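Two Arms and a Stack of Shirts: Living With the Fikia Folding Cell

Most laundry automation is built for flat goods. Sheets, towels and tablecloths go through ironers and folders at high speed, and have done so for decades. Shirts are harder. They arrive crumpled, in any orientation, and no two land on the table in the same shape. Small laundries that handle personal garments still fold them by hand.

Sultisora wants to sell those laundries a pair of arms. Its Fikia cell is a bench-scale workcell with two robot arms, a walled table, and a software package called Mercado that handles garment finding, grasp selection and the fold sequence. The buyer supplies the bench, a power outlet and a wired network connection. We ran a preproduction unit for 19 working days, starting in December, on a load of plain colored garments.

The arms bolt to mounting plates at the front of the table, one on each side, so both can reach the middle and each has a corner largely to itself. Unfolded items wait in a basket at the back right. Finished items are stacked at the back left, and the space between is for folding. The layout can be mirrored in the settings, although the basket position then has to be taught again.
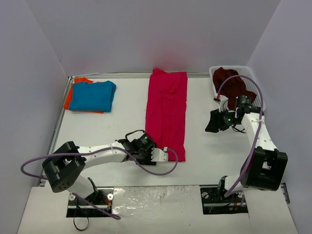 Dariusz Kaczmarczyk, who leads applications work at Sultisora, recommends loading no more than a few garments at a time. A full basket gives the pick routine too many edges to choose from, and it tends to come up with two sleeves from two different shirts. Mercado detects a double pick by weight and drops both back. That check worked for us most of the time. It failed on thin knits, where the second garment did not add enough load at the wrist to trip the threshold. The threshold is adjustable, but only globally. A per-garment setting is planned.

Our measured cycle for one shirt, basket to stack, averaged 104 seconds. A practiced worker folds the same shirt in far less. Sultisora does not dispute this and pitches the cell for overnight hours, when the comparison is with an unstaffed bench. Over the test, almost 80 percent of the shirts we loaded reached the stack without a person stepping in. Most of the remainder stopped at the first pick or at the lengthwise fold, where a missed hem leaves one layer behind.

Grasping is where the design is most conservative. There are no suction cups and no needles. Each arm has a simple two-finger gripper with padded tips, and it closes on a pinch of cloth the way a thumb and forefinger would. The advantage is that the pads are cheap and can be swapped with a hex key. The drawback is that a pinch holds only what is between the tips, so the software has to be right about where the edge is. Mercado uses an overhead view to choose the point and a second, closer view from the wrist to correct it on the way down.
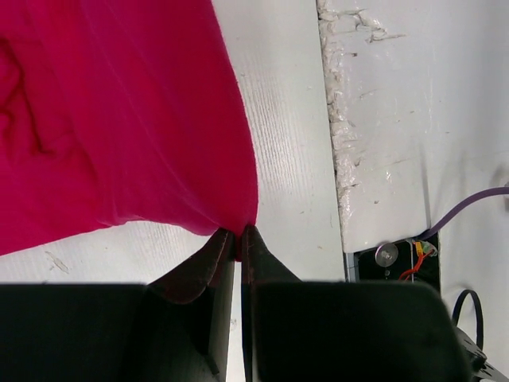 The two padded fingers holding a gathered tip of pink fabric.

Pinch force is set on a scale in the Mercado console. The default was too low for heavier cotton, which slid out during the pull. Raising the setting by 2 steps fixed the slipping and left faint marks on one satin blouse, so delicate items need their own batch. The marks came out with steam.

Pad wear should be budgeted for. Sultisora sells pads in sets and advises a visual check at the start of each shift. We changed ours once. The wrist camera has to be recalibrated after every change, a job of several minutes with a printed target, and the console does not remind you to do it. We forgot, and the next few picks landed short of the hem.

Cable routing deserves a mention. The arm cables run outside the links with slack for the full range of motion, and an installer should check that slack with the arms at the farthest corners before the first live run. Internal routing is not offered on this version.

Alaric Holloway, operations manager at Bonduvness, a garment care shop that has had a cell on trial for longer than we have, has settled on a narrow use for it. "We give it T-shirts and plain button-downs after closing," he said. "Anything with a hood stays with the staff." His main request is a better log. The console records each stop with a code and a time, and he would like a still from the wrist view saved alongside it.

The cell is offered on lease, with Mercado updates included and the grippers covered as wear parts. Outright purchase is available on request. Deliveries are quoted from the date of a site survey, which Sultisora carries out by video and which took us less than an hour.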